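Vakero Peel-and-Stick Wallpaper Review: 10 Months on a Kitchen Wall

I put up Vakero's terrazzo pattern in a rental kitchen 10 months ago and have now lived with it long enough to say what it does well and where it lets you down. The short version is that I would buy it again for a flat, painted wall. I would not buy it again for the strip behind the stove, and I have already taken that part down.

I paid for the rolls myself. I bought them at Ertürk, the paint and flooring store near me, where they keep a sample book on the counter and will order a pattern in if it isn't on the shelf. Mine took a little over a week to arrive.

What you get

Each roll comes in a clear sleeve with a paper insert. The insert has the pattern number (mine is 583), a batch code, and a short set of instructions with drawings. There is no smoothing tool in the package. The paper itself has a backing sheet with a printed grid, and the grid is the best thing about it. You can cut a straight line across the back with scissors and skip the ruler.

I ordered eight rolls. The store's calculator said seven, and the man at the counter told me to add one. I used all of it except for a piece big enough to line two drawers. If your kitchen has more than one window, order the spare. The pattern repeats over a long distance and you throw away more at the top of each strip than you would expect.

Check that every roll has the same batch code before you open any of them. Seven of mine matched and one didn't. Ertürk swapped it without a fuss, but I only noticed because I had laid them all out on the floor. Side by side, the odd roll had a slightly yellower white.

The pattern

Terrazzo prints are everywhere right now, and they vary a lot. Some are very fine, almost like gravel, and look gray from across the room. Others have chips the size of your hand. The 583 sits in between, with black and mustard pieces that stand out, pink and pale gray that don't, and small dots filling in the gaps. It is a busy print. With plain cabinets and a plain counter it holds its own. Against a counter that has a pattern too, you need to like a lot going on. I looked at plenty of terrazzo and marble together before I decided, and I still chose a white counter in the end.
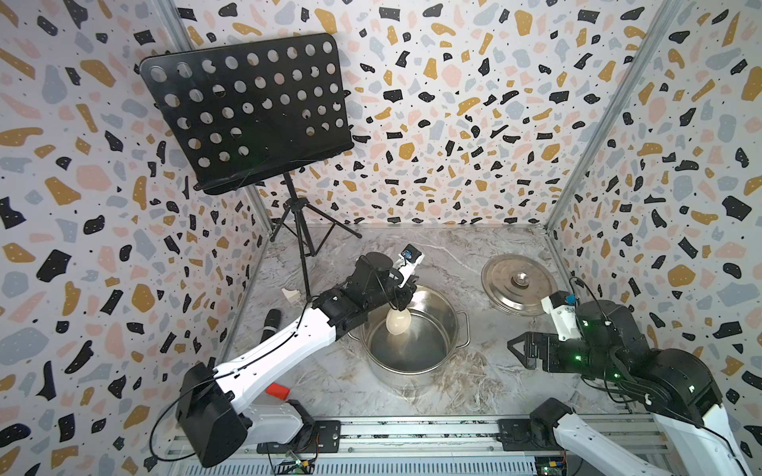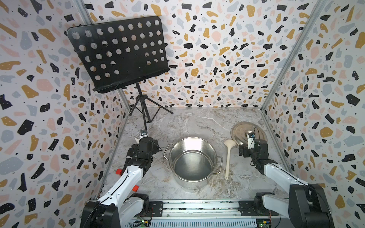 Terrazzo print on the walls, marble pattern underneath. Photos: Brandlow

A random-looking print like this has one practical advantage. Small mistakes disappear. I have two seams where the match is off by the width of a fingernail and I can only find one of them. With a stripe or a tile print you would see that from the doorway.

The disadvantage is that it makes a small room feel smaller if you use it on every side. I covered the long wall and the short wall by the door and left the other two painted. A friend who used the same pattern on all four walls of a bathroom ended up repainting one.

Putting it up

The instructions tell you to wash the wall, let it dry overnight, and start in a corner. I did the first two. For the third, I would suggest starting with a plumb line a little way out from the corner instead. My corners are not straight, and the first strip I hung followed the corner and leaned. I peeled it off and hung it again, and it went back up with no damage and no stretching. The adhesive is forgiving for the first hour. By the next morning it has grabbed and you can lift only the edges.

Work from the top. Fold back a few inches of the backing, stick the top edge, and pull the backing down with one hand while you smooth with the other. A second person helps a great deal on the tall strips. I did the short ones alone and the tall ones with help, and the tall ones look better.

I used a felt-edged smoother from the hardware drawer. A folded dish towel worked nearly as well. A bare plastic card left faint shiny lines on the surface that are still there in low light.

Cutting around outlets was easier than I feared. Turn off the power, take the cover plate off, hang the strip straight over the opening, and cut an X with a sharp blade. Trim back to the box and put the plate on again. Change the blade often. A dull one drags the vinyl and leaves a ragged edge, and I went through most of a pack.

The long wall took from 10 in the morning until dinner, with a break for lunch. The short wall was quicker.

How it has held up

On the painted walls, very well. I have two small bubbles that weren't there at the start, both low down near the radiator. I pricked them with a pin and pressed them flat, and one came back. The seams are closed everywhere except next to the door frame, where people brush past with bags. A dab of seam glue fixed that.

It wipes clean with a damp cloth and dish soap. Tomato sauce came off the same evening. Coffee that had sat for some days left a faint ring on one of the white areas, which I can find because I know where it is. I haven't used anything stronger than dish soap, and the insert says not to use bleach or scouring powder.

The color has not changed on the wall that gets the afternoon sun, as far as I can tell. I held one of the drawer offcuts against it in June and could see no difference.

Behind the stove was another matter. The insert says to keep the paper away from direct heat, and I thought a gap of a hand's width counted. It didn't. The lower edge curled within weeks and went slightly brown at one end. I took that strip off and put up a sheet of painted metal. This was my mistake and I am not marking the product down for it, but the warning is in very small print and could be a lot clearer.

Taking it off

The stove strip is the only one I have removed on purpose. I warmed it with a hair dryer and pulled slowly, down and back against itself. Most of it came away clean. In one spot it took a patch of paint the size of a coin, where an earlier tenant had painted over something without sanding. A little residue was left along the bottom and came off with warm soapy water.

If you rent, test a small square somewhere hidden first and leave it for a couple of weeks. I did this inside a closet. Old or cheap paint will not always survive.

Compared with Gandato

I used Gandato's peel-and-stick paper in a hallway in my last apartment, so I can compare the two, though the walls were different. Gandato's is thinner and bends into corners more easily. It is also harder to hang, because it folds over and sticks to itself the moment you look away. I lost most of a strip that way. The Vakero is stiff enough to hold its shape while you line it up.

Gandato has many more patterns, and its rolls are a bit cheaper. Its white is more see-through. On my hallway wall the old green showed faintly until I put primer under it. The Vakero hid a beige wall completely with no primer.

For a closet, a shelf back, or a bookcase, I would save the money and get the Gandato. For a wall you look at every day, I would pay for the thicker one.

Small complaints

The rolls arrive tightly wound and want to curl. Leave them unrolled under some books the night before.

There is a plastic smell for the first few days. Open a window.

The grid on the backing is in inches on one side of the sheet and has no numbers on it, so you still have to count squares.

The sleeve does not reseal, and a leftover roll will pick up dust and hair along the sticky edge. I keep mine in a trash bag with a rubber band.

Rating: 8 out of 10

Good for: flat painted walls, renters who test a patch first, people hanging wallpaper for the first time.

Skip it for: textured walls, fresh paint, anywhere close to a burner.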